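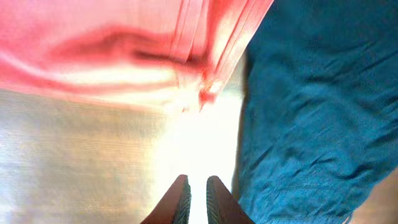
Punton Cloth Handling Project
Progress report to the Billine Fund, second reporting period
Prepared by Frøydis Nordin, project lead
June 12, 2022

Summary

In this period we moved from single-cloth demonstrations to work with two cloths on the table at once. We recorded 219 usable demonstrations, wrote a new guide for the people who give them, and trained the first policies on the combined set. Picking up a folded edge from a flat cloth is now fairly dependable. Picking up the correct edge when two cloths touch is not, and most of the plan for the next period deals with that. Spending is within the approved budget. We ask for one change to the schedule, explained near the end.

What we set out to do

The grant agreement lists three items for this period: a working remote control setup for cloth, a set of demonstrations large enough to train on, and a first comparison between demonstrations given by remote control and demonstrations given by moving the arm by hand. The first two are done. The third is partly done.

Remote control setup

The operator sits at the side of the table and moves a handheld controller. The arm follows, and a trigger opens and closes the gripper. The control software is Pletero, which we already used for rigid parts before this grant. It needed changes for cloth. The original settings let the gripper close at one speed only, and at that speed the fingers tended to push a fold away before they had hold of it. Operators now control the closing speed with the trigger. We also lowered the top speed of the wrist when the fingers are near the table.

The fingers have ridged grip pads on their inner faces. We tried smooth pads first. They were gentler on the cloth but let go during the lift often enough that operators began squeezing harder and dragging the fabric, and we did not want that habit in the data. The ridged pads have stayed on since the second week.

The wrist camera looks past the fingertips at the cloth. This is the view the policy relies on most, and it is the weak point of the present setup. Fast wrist movements leave the fabric badly smeared in the picture while the fingertips stay fairly sharp, so the policy knows where its own fingers are and has much less to go on about the fold between them. Strong light on the table makes it worse. In the opening picture of this report the space between the open fingers is nearly pure white, and the folded edges of the pink-red cloth run down into the glare at the point where an operator would most want to see them. The teal-blue cloth on the right holds its wrinkles much better in the same light.

We have done two things about this. The overhead lamp has been moved back and fitted with a diffuser, and the camera exposure is now fixed at a lower value at the start of each session. Both changes came late in the period. A good share of the recordings were made under the old lighting, and we have kept them in the set with a tag so that they can be left out of training if needed.

Giving demonstrations

Each demonstration follows the same outline. The cloths are laid out by hand, the arm starts from its rest position, and the operator brings the open fingers to a folded edge, closes on it, lifts, and either lays the fold over or moves the cloth to one side. The operator presses a button at the end to mark the attempt as good or failed. Failed attempts are stored separately and are not part of the 219.

Early on, each operator had a different way of going in. One came straight down on the fold, another slid along the table from the side, and a third paused above the cloth and made several small corrections. All of these can work, but a policy trained on the mixture hesitated and sometimes stopped partway. The new guide asks for a single approach from the open side of the fold, a short stop just before closing, and no correction once the fingers have started to close. If the grip is poor, the operator opens fully, backs off and starts the approach again.

The short stop has been the most useful rule. It gives the camera a few clear frames of the fold before contact. Operators found it unnatural in the beginning and needed reminding during their first session or so. A tone from the control software now tells them when they have held still long enough.

New operators practice on a single cloth before recording anything. We had planned half a day for this. In practice people take longer, mostly in learning to judge height. From the side of the table it is hard to see whether the fingertips are at the cloth or just over it, and watching the wrist view on the screen helps only once a person has learned to ignore the blur.

Moving the arm by hand

For the comparison, operators took hold of the arm and guided it through the same tasks with the motors in a soft mode. People learn this method faster and the approach paths are smoother. They can also feel when the fingers touch the table. The drawback is that the operator's hands and sleeves get into the wrist camera's view in many recordings, and those hands will not be there when the policy runs. We tried replaying the recorded motion afterward without a person, to get clean pictures. With rigid parts this works well. With cloth the fabric never lies quite the same way twice, and the replay often closes beside the fold.

We therefore have too few clean hand-guided recordings for a fair comparison. Our present view is that hand guiding is a good way to train new operators and remote control is the better way to collect the data, but we would like to test this properly before stating it as a result.

Training results so far

Policies were trained on the single-cloth recordings first and then on the full set. On a single flat cloth with a clear fold, the trained policy usually gets hold of the edge on its first or second try. On stacked folds it often takes more layers than it should. Where two cloths meet, it tends to close on whichever edge is brighter in the picture, and it will sometimes pick up both.

We checked whether the last problem came from color. Exchanging the two cloths reduced it but did not remove it. Lighting seems to be the larger part. The test has not yet been repeated with the new lamp position.

Equipment and partners

Ljungberg supplied the replacement grip pads and a second set of fingers. One finger mount developed play during the period and was changed, with 2 working days lost. Wear on the pads is visible but has not yet affected the grip as far as we can tell. We have started logging pad changes with the recordings.

Problems and risks

The main risk is that the older recordings hold back the policy. If training without them gives better results, we will have to record a replacement set, and operator time is already the tightest part of the budget. A smaller risk is that our cloths are too much alike in weight. Both are thin enough to fold easily, and heavier fabric may call for a different closing speed.

Request for a schedule change

We ask to move the hand-guided comparison from this period to the next, with results due in September. No extra money is needed. The operator hours set aside for it have not been spent and can be carried over.

Plan for the next period

Recording under the new lighting has begun and will continue with the same guide. We will repeat the two-cloth test, train with and without the older recordings, and report both. A second camera at the side of the table will be tried for judging fingertip height, first as a help to the operator and later perhaps as an input to the policy. Heavier cloth will be added once the thin cloths are handled reliably where they overlap.

The expense sheet and the operator guide are attached separately. Questions about either can be sent to Frøydis Nordin at the Punton office.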